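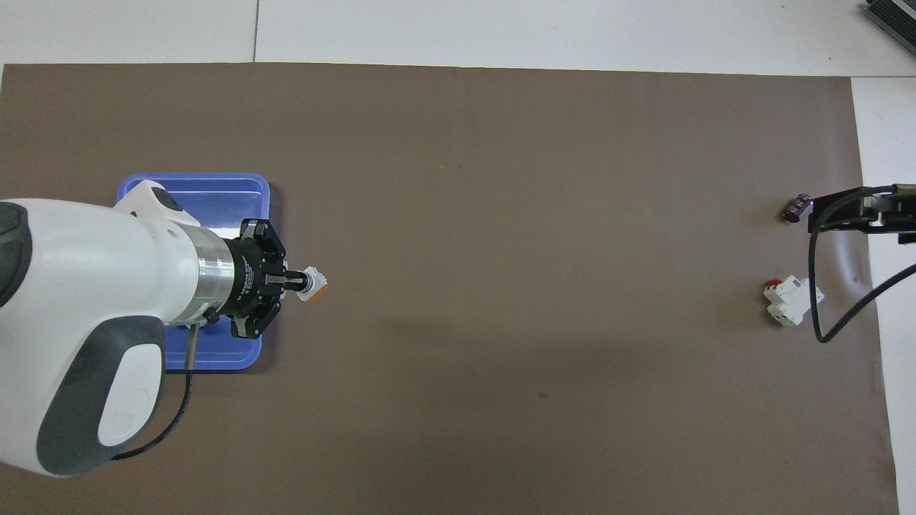 Wakus: I'd put the breaker in a separate bag before you do anything else. Mine rattled around in a drawer with a load of capacitors for years and the switch tab got chewed up.

Forums > Workshop & Garage > Storage and Sorting > Finally going through the electrical parts

Posted by Rekha Palaniappan, Jun 6, 2021
14 replies | 3 shares

Rekha Palaniappan: Good call on the bag, I'll do that tonight. So for anyone just coming in, I'm working through three shoeboxes of electrical bits I've been hauling from apartment to apartment, and I've finally got the brown mat down on the floor and the blue tray out. My plan was to sort by what the thing does (breakers, capacitors, connectors, heat sinks, mystery) but the mystery pile is winning by a mile. I bought a set of 72 little drawers back in January and so far I've filled nine. Do you all sort by type or by project?

Trotura: By type, always. Projects change. I had a whole bin labeled "garage fan" for a fan I gave away.

Waststead: Going to disagree with Trotura here. If you only build a couple of things a year, sorting by project saves you so much digging. I keep one tray per job and the tray goes on the shelf as is, half finished, screws and all. When I get back to it everything's sitting right there.

Trotura: And how many of those trays are on the shelf right now?

Waststead: I'm not answering that lol

El Idrissi: Type for the small stuff, project for anything you've already started. You can do both! Also Rekha, please be careful with the old capacitors. The tiny ones are mostly harmless but if you have any fat ones out of a power supply or a microwave, don't go grabbing them by the leads. Look up how to discharge them safely first.

Rekha Palaniappan: Nothing out of a microwave, promise. Most of it came from a surplus place that was closing down, they were selling by the bag and I paid 47 dollars for the lot (my sister still brings this up). The small ones roll like crazy though, I've chased two under the couch already. Does anybody's mat have a lip on it?

Wakus: Mine doesn't, I just lay a rolled towel along the side that slopes. Or a baking sheet, the kind with a rim. Cheap and you can pick the whole thing up when dinner's ready.

Trotura: Metal baking sheet under electrical parts, I don't love that.

Wakus: They're not plugged into anything, Trotura.

Trotura: Still. A charged cap doesn't need to be plugged in. Get a plastic tray like she's got.

El Idrissi: I'm with Trotura on this one, plastic. Cafeteria trays are great if you can find them used.

Waststead: What are you doing with the used breakers, keeping them? I wouldn't put a secondhand breaker back in a panel, no matter how clean it looks. You don't know how many times it's tripped.

Rekha Palaniappan: Oh no, they're not going anywhere near my panel! I teach a Saturday repair class and I want them for show and tell, so people can feel how the switch moves. I'll mark them DISPLAY ONLY in big letters.

Waststead: OK good, carry on then.

Wakus: How many parts are we talking, total?

Rekha Palaniappan: I got to 130 in the first box and gave up counting. The whole haul is probably around 895 if the other two are packed the same way. Second box is tomorrow after work, and I'm going to try El Idrissi's half and half system. Anyone know if a label maker tape sticks to those clear drawers or does it peel?

Trotura: Peels. Wipe the fronts with rubbing alcohol first and it'll hold a lot longer.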